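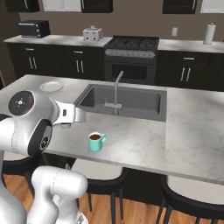

July, simulation cell Kidov, maintenance entry. Entered by Lejla Shehu; reviewed by Gorazd Vidmar.

**Purpose.** To restore the arm model to a known configuration following the joint limit errors reported by Danica Dervishi, and to record the settings now in force.

**Condition on arrival.** The cell loaded without warnings. The kitchen layout was the standard one, with the mug and the plate on the island. The arm reached its start pose, but the wrist drifted during the hold. The log showed the drift beginning at step 3000 and the run stopping at step 3441 with a limit error on the wrist joint. Two repeat runs stopped at the same step.

**Cause.** The joint description file had been replaced during the Barel update. The new file carries the correct link masses but an older damping value for the wrist. The controller gains were tuned against the previous value and had not been changed.

**Work performed.**

1. Saved a copy of the full cell configuration to the Semia archive before any edit.
2. Restored the wrist damping value from the last approved file. Link masses were left as supplied.
3. Cleared the cached collision shapes and rebuilt them. The island countertop and the sink are now separate bodies, as required by the layout sheet.
4. Reset the base position of the arm to the value on the layout sheet. It had been shifted by hand and the shift had not been entered in this notebook.
5. Ran the hold test to its full length. No drift was logged and no limit error was raised.

The mug remains the reference object for the reach check. Its position is to be read from the layout file and is not to be adjusted in the viewer. Views of the cell should be saved with the arm and the mug both visible, so that the approach can be compared with earlier entries. 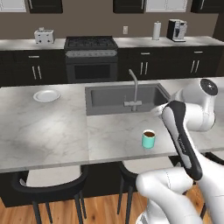
Should the controller gains be tuned again now that the damping value has been restored?

The gains should be left as they are. They were set against the restored value, and the hold test passed with them unchanged.

**Outstanding.** Damir Živković is to confirm whether the Barel file will be corrected at the source. Until then, the file must be checked after every update and before the first run. Lumturie Angelovski has asked that the start pose be written to the log header, and this has not yet been done. The gripper contact settings were not examined in this session.

Cell released for use at 16:40. Archive copy retained under the July folder.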